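3.2 Surface and sorting procedure

The study concerns how small reading matter is put in order on a shared desk: which items are stacked, which are left flat, and how closely their edges are brought into line. All sessions used one table, set against a pale wall and covered with a gridded cloth. The cloth was chosen over bare board so that the angle of an item could be judged by eye against the printed lines. It was not stretched or pinned. Minor waviness was accepted, and angles were scored to the nearest of three classes (square, slight, marked).

Books were kept to the back of the table, following the layout used in the Balham desk trials.

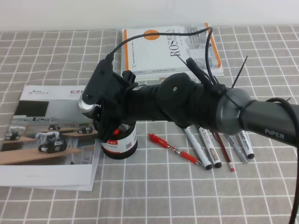
A book counts as placed when its whole cover rests on the cloth or on another book. Paperbacks were preferred, as their covers lie flat and their corners are easy to compare with a grid line. Where two books differ in size, the larger goes underneath. The rule is an old one in shelving work — Cele gives it as the first of eight — and it leaves a visible margin on the lower item from which the offset can be read.

Brochures were handled separately. They are thin, they slide over each other, and a small shift in the upper sheet is enough to change its class. We therefore scored a brochure pile on the upper item alone and noted the margin of the lower one as present or absent. Each layout was scored twice, with 20 minutes between readings.

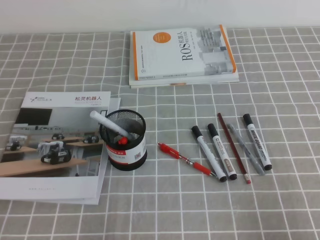
Figure 3. Books piled at the back of the table; brochures stacked at the left with a mesh pen holder overlapping their right edge.
Figure and caption: Riaan Xaba, Lollside

Under the scheme, the book pile in Figure 3 is scored as neat with a slight offset, and the brochure pile as slight in angle with the lower margin present. The pen holder is treated as an obstacle. An item overlapped by an obstacle keeps its angle score but is left out of the edge measure, as the hidden part of the edge cannot be read.

Of the layouts scored, 11 had at least one overlap of this kind. Removing them did not alter the ranking of the stacking rules — the Clillero index gave the same order with and without them — and they are retained in Section 4.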